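Clokville Regional Media Access Project
Progress report to the Graltbridge Fund
Prepared by Piret Šimkus, project coordinator
2021-02-04

Where things are up to

The project helps households in Clokville and the outlying towns get television and online video at home, now that the cable service has been wound back. The grant covers two streams of work: one-on-one set-up help, and a small catalogue of local programs that can be watched on demand. Set-up help is on schedule. The catalogue is behind, for the reasons given further down.

Set-up help

The target for the reporting period was 40 households and we reached 40. Most visits were done by phone or on the front porch, with the resident working the remote and our staff member talking them through it. It is slower than doing it ourselves, but fewer people ring back afterwards with the same problem.
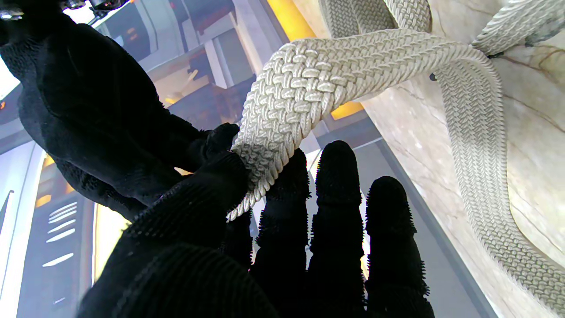

The most common request was help finding free-to-air channels through an app. After that came forgotten passwords, then questions about bills. Several households were paying for a service they had signed up to on a free trial and never opened again. We now check for this at every visit and leave a printed sheet with the renewal date of each subscription written in by hand.

Internet speed is still the limit in the north of the district. Three households could not run video at any watchable quality, and we have recorded them as assisted but unresolved. They have kept their aerials, which we serviced out of the minor equipment line.

Local catalogue

We agreed to put the old community television tapes online along with new short programs. Rebane, our digitising contractor, has returned 436 items. Picture quality varies a good deal. The council meetings came up well; the football did not, and some of the sound on the early variety nights is missing altogether.

New material has been slower. The first episode of the science and making series is finished and the second is in the edit. The presenter for the third withdrew in November and we have not replaced her yet.
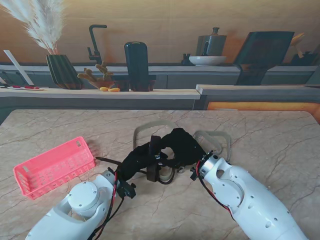 Two white robot arms at a marble tabletop, with a black fabric item between them.

Rights clearance is the main cause of the delay. Deirdre Mac an tSaoi has been handling this two days a week and has had to trace performers from sign-in books that give first names only. Music is the worst of it. We propose to publish the cleared items first and leave the variety nights until the end — they take the most time and very few people have asked for them.

Platform

The catalogue runs on Mirport, under the licence approved in the original budget. It works on phones and on most smart televisions, but not on older sets, where viewers have to use a plug-in stick. We lend these out from the library desk. Captions are produced automatically and then corrected by a person, and the correcting takes longer than we allowed for.
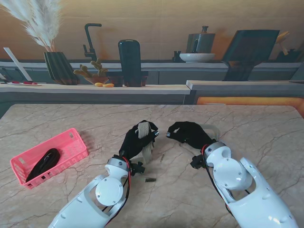
We also had trouble with search. Place names in the district are spelled several ways in the tape labels, so people looking for their own town got nothing back. Deirdre is standardising the labels as she goes through the rights list, and the cleared items already reflect this.

Budget

Set-up help is slightly under budget because of lower travel costs. Captioning is over. We ask that the travel underspend be moved to captioning for the remainder of the grant. No change to the total is requested.

Next period

Release the cleared part of the catalogue to the public.
Confirm a presenter for the third episode.
Revisit the unresolved households if the tower upgrade goes ahead.
Send the fund a revised timetable for rights clearance with the next report.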